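Flat-hunting is over. The new place in Neagu Street has one kitchen, 40 steps to the front door and room for a proper table. A thread about the table.
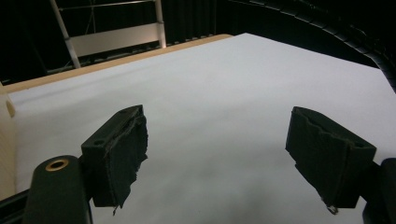
We bought it second-hand for $500, which Alina says is a lot for a flat thing. I'd been looking at tables since August. I wanted something broad, smooth and white, and white it is, all the way across, like a fridge lying down. Every colour of tea will show up on it.

Janelle has already asked where the coasters are. There are 2. One is hers.

The old table was dark brown and forgave everything. I once lost a whole beetroot stain on it for a year.

House rule as of this morning: no turmeric without adult supervision. I am not counted as an adult for this purpose – there was a vote.

Getting it up the stairs took three of us, one neighbour's opinion and a word I hadn't used since high school.

Next up: chairs. Alina would like four that match. I've told her the budget and she's gone for a walk.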